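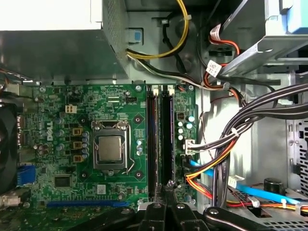
3.2 Where the old machines come from, and why I started caring

I came into this study wanting to know why people hang on to dead computers, and I figured the answer would be money. I had a whole chapter sketched out on resale value and everything (it's in a drawer now). What I kept hearing in the interviews was something closer to embarrassment. People had a tower in the hall closet, they knew it was finished, and they felt they ought to do something proper with it and didn't know what proper was. Open up an ordinary desktop and you can see why they hesitate. In Figure 2 there's a gray power supply up in the corner with its vents, a run of yellow and black wires looping down along the edge of a green Dell motherboard, a metal drive cage, bits of blue plastic here and there. It looks like a lot of stuff! Several of my interviewees said almost exactly that. They'd taken the side panel off once, seen how much was packed in there, and put the panel back on because throwing it out felt wrong.

Figure 2. Inside a desktop computer, with the power supply at upper left.

I talked with 40 households in Grullholm, most of them twice. The first visit was at the kitchen table and the second was wherever the old electronics lived, which might be a garage, a guest room, or in one case a sauna that hadn't been heated in years. I asked the same opening question everywhere: "What's the oldest thing in here that used to plug in?" It's a silly question and it worked beautifully. People went digging. One man handed me an answering machine with the tape still in it and then had to leave the room for a minute, so we picked up the interview the next week.

Graciela Vergara did the second round of coding with me, and she's the one who noticed that people talked about computers differently from everything else in the pile. A toaster got described by what was wrong with it. A computer got described by who had used it and for what. "That's the one from when the kids were in middle school." "I wrote my mother's obituary on that." I had been lumping all of these under a code called "sentiment," which Graciela hated, and after a couple of long phone calls I hated it too. We split it into "attributed to a person" and "attributed to a period," and a lot of the mess in my early tables cleared up. (The toasters stayed where they were.)

The data worry was real, but it was smaller than I expected, and it came up late. I'd read plenty of earlier work saying that fear about files left on a drive is the main thing keeping old computers out of recycling. In my interviews it mostly showed up when I asked about it directly. Brenda Garrido has suggested to me that people may simply find it easier to bring up a security worry in a survey than to tell a stranger at their kitchen table, and that could be right. I can't rule it out with what I have. I'd also point out that her own interviews were done at a drop-off site, so she was talking with people who had already made up their minds to let go, and mine were done with people who hadn't.

Then there's the matter of the collection day itself. Grullholm holds one in February, which is a terrible month for carrying a heavy metal box across an icy parking lot, and I heard about that from nearly everyone over sixty. One couple had loaded theirs into the trunk, driven to the site, looked at the line, and driven home. It was still in the trunk when I visited. They'd gotten used to it back there, and the husband told me it helped with traction. I wrote that down as a joke and Graciela coded it as a reuse, and we still disagree.

What I take from all this is pretty modest. The households I met weren't ignorant about recycling, and most could tell me exactly where the drop-off was. They were missing a moment when it felt okay to go. The ones who did get rid of a computer during the study usually tied it to some other event, like a move, a new roof, or a grown child coming home and losing patience with the closet. Ignacio Ocampo found much the same thing with furniture in his work in Urrutia, and I lean on his idea of a "clearing occasion" in the next section, although I use it more loosely than he does. Sofas and computers aren't the same problem, and a sofa doesn't fit behind the winter coats. Section 3.3 goes through the households that moved during the study, starting with the two that took the dead computer along to the new place.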